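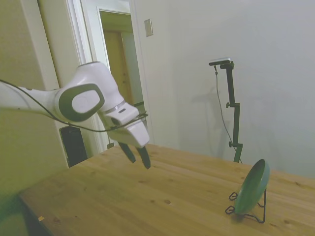

gripperless_gil asks why anyone would pay for the second year of support up front, before the arm has even shipped. Fair question and I should've put it in my first post. Short version, the quote drops if you take both years together. Whether we need it is another matter.

So — budget has to be in before January. Small lab, plates and bowls mostly, one arm on a table. Three lines I'm stuck on: the arm lease, grippers, and the stuff everyone forgets (cables, stands, clamps, spare fingers). Kolcombe quoted us the lease. Plirkine quoted to buy outright. Buying looks better on paper after the second year but I dont trust my own spreadsheet.

posted by tallow_bench

----

Re: lease or buy
posted by mossgate

Buy. Every time. You'll keep it longer than you think and the lease people get weird about scratches on the casing.

What's the fingertip line look like? Did you put in anything for spare fingers at all?

----

Re: lease or buy
posted by tallow_bench

One set. $124. Too low?

----

Re: lease or buy
posted by mossgate

Way too low. We went through our first set before the paperwork for the second cleared. Triple it.

----

Re: lease or buy
posted by kettle_and_crank

Disagree with mossgate on buying. Depends who fixes it. If a joint goes on a machine you own, thats your phone call and your freight both ways. We lease through Thammasiri and the swap was painless, old one out, new one in. Boring. I like boring.

Also triple on fingers is overkill if it's just plates. Rims are thin, sure, but you aren't prying anything. Two sets.

----

Re: lease or buy
posted by mossgate

It's never just plates. First it's plates, then somebody wants mugs.

----

Re: lease or buy
posted by tallow_bench

It's plates in and out of a wire stand right now. Pinching by the rim. Stands are cheap so I put in $61 for a box of them and moved on. Bit I'm less sure of is how much lift and reach to pay for. Plirkine has a longer arm for more money and the sales guy is pushing it hard. 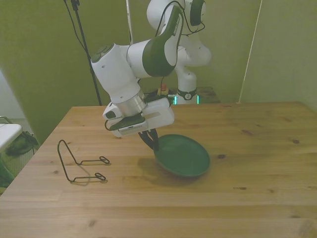

Re: reach, and do you need the long one
posted by kettle_and_crank

Split this off, the other title was getting misleading.

No you don't need the long one. Mark out on your table where the dish starts and where it ends up. Add a hand's width. If the short arm gets there with the wrist pointing down, done. The long one needs a stiffer table, and now you're buying a table.

----

Re: reach, and do you need the long one
posted by fenwick_lathe

+1 on the table. Everybody prices the arm and then bolts it to whatever was in the corner. Ours walked. We ended up spending $357 on a steel subframe that wasnt in any budget, took it out of travel.

----

Re: reach, and do you need the long one
posted by gripperless_gil

Going to be the grump again. Why buy any of this before you know the task works? Rent one for a month. Fusby does short rentals, or they did. If you can't get a dish in a stand in a month, more reach won't save you.

----

Re: reach, and do you need the long one
posted by tallow_bench

Gil I hear you but rental money comes out of a different pot and that pot is empty. Capital we can get. Opex no. Dumb but thats how it is here.

----

Re: reach, and do you need the long one
posted by gripperless_gil

Then lease is out too, isn't it? Lease is opex. At our place anyway.

----

Re: reach, and do you need the long one
posted by tallow_bench

...huh. Checking.

----

Re: reach, and do you need the long one
posted by mossgate

lol. Buy.

----

Re: reach, and do you need the long one
posted by tallow_bench

OK checked. Lease counts as opex unless we own it at the end. Kolcombe's doesn't work that way. So buy, short arm, Plirkine. Leftover question is cameras. I have $320 for a wrist camera plus mount and I think it's light. Bowls are next on the list and up close a bowl fills half the view, you get rim and table and not much else. 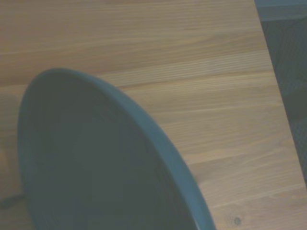 Last edited by tallow_bench on Oct 29, 2021

Edit: got the wrist camera number wrong the first time, fixed above. $320 is with the mount, without the long cable. Cable is extra, ask for it on the quote or they leave it off.

----

Re: reach, and do you need the long one
posted by fenwick_lathe

Close view is fine if you've also got one on a stand looking at the whole table. Budget both. I'd spend less on the wrist one and more on a decent clamp for the other. A stand that gets bumped costs you an afternoon of recalibrating, more if you don't notice.

----

Re: reach, and do you need the long one
posted by kettle_and_crank

Don't go cheap on the wrist one, blur up close is miserable. Other than that yes, two views. And put cable ties and a strain relief on the list, cables on the arm are the first thing to go.

----

Re: reach, and do you need the long one
posted by tallow_bench

Adding: second set of fingers (splitting the difference, sorry mossgate), long cable, clamp, strain relief. Table I'm going to lean on really hard and see. Dropping year two of support unless Plirkine moves on price, will post the revised quote when it comes.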